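Velter Kitchen and Bar
Table Setter and Board Care Assistant (part-time)

Velter is looking for two people to join the front-of-house team. The work is laying and clearing tables, looking after the wooden serving boards, and keeping the marble tops and booths in good order between sittings. It is a daytime post with some early evenings. You won't be taking orders or handling payments, and you don't need to have worked in a restaurant before.

We serve most of our food on boards, and they take more looking after than plates. They can't go through the dishwasher and they mustn't be left standing in water. Each one is wiped down by hand, dried, checked over and oiled when it needs it. Boards that have split or gone rough are put aside for Suqin Yin, who decides whether they can be sanded or have to be replaced.

What you will do

Set the booths before each sitting, with boards, menus and condiment caddies
Clear and wipe down tables once guests have left
Wash, dry and oil the boards and put them back in the right rack
Look over each board on both sides, including the edges, before it goes out
Clean the marble with the stone cleaner provided and nothing else
Tell the shift lead about chips, stains or loose fixings

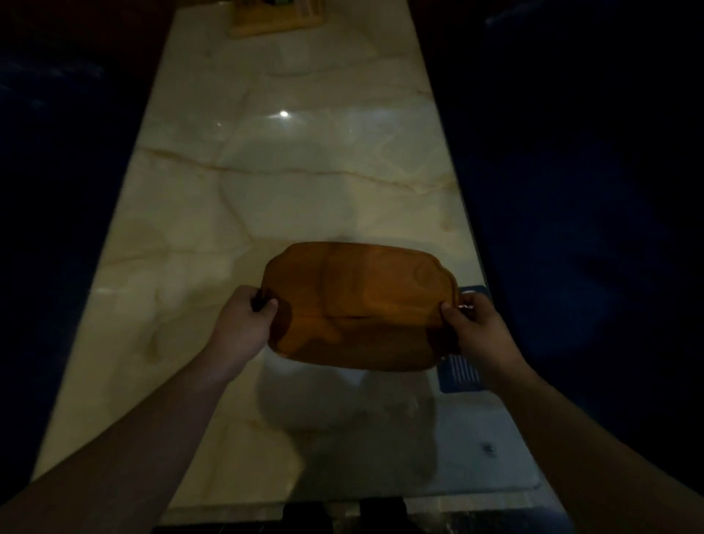
Marble marks easily. Lemon juice, vinegar and wine all leave dull patches if they sit, so spills have to be dealt with straight away. Boards are lifted when they are moved and never dragged, because grit underneath will scratch the polish. We will show you how we want this done during your first week, and you will work alongside Wenjie Zeng until you are comfortable doing a full section on your own.

The boards differ in shape and weight. You should be able to carry them safely and be on your feet for most of a shift. If there is part of the job you would need to do differently for health reasons, tell us in your application or at interview and we will talk it through.

Who we are looking for

Someone who is tidy, turns up on time and will ask when unsure. You need enough spoken English to follow a handover and read a cleaning label. A food hygiene certificate is useful, but we pay for the course if you don't have one. Applicants must be 18 or over, as the closing shift includes locking away cleaning chemicals.

Hours and pay

Shifts are between four and six hours. Each post has 988 paid hours a year, including holiday, spread fairly evenly apart from a quieter spell in September. The hourly rate is discussed at interview and is the same for both posts. Tips are shared equally between kitchen and floor. You get a meal on every shift and a locker. We supply aprons and gloves, and there is a shoe allowance of 200 a year paid with your first wages. 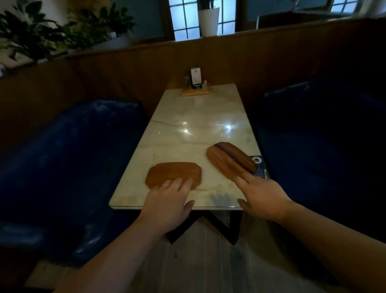 Do I have to learn a set table layout before I start?

There is nothing to learn beforehand. The layout is on a card in the service station, and you will go through it with the shift lead on your first day. It changes a little when the menu does, and you'll be told at handover.

How to apply

Send a short letter saying why the job would suit you and which days and hours you can work. A CV is fine but not required. Address it to Tahira Orakzai, floor manager, and either hand it in at the bar or post it to Velter, 10 Gradon Street. Please put a phone number on it. Applications close on 22 Nov 2023.

We will invite people in for a paid trial of two hours, which includes setting a booth, clearing it again and oiling a board. Jinfeng Bai will run the trials. Wear flat shoes with a closed toe and tie back long hair. Everyone who comes for a trial will get an answer by phone, whichever way it goes.

If you applied for the kitchen porter job earlier in the year, you are welcome to apply for this one too. Please send a new letter, as we haven't kept the old ones.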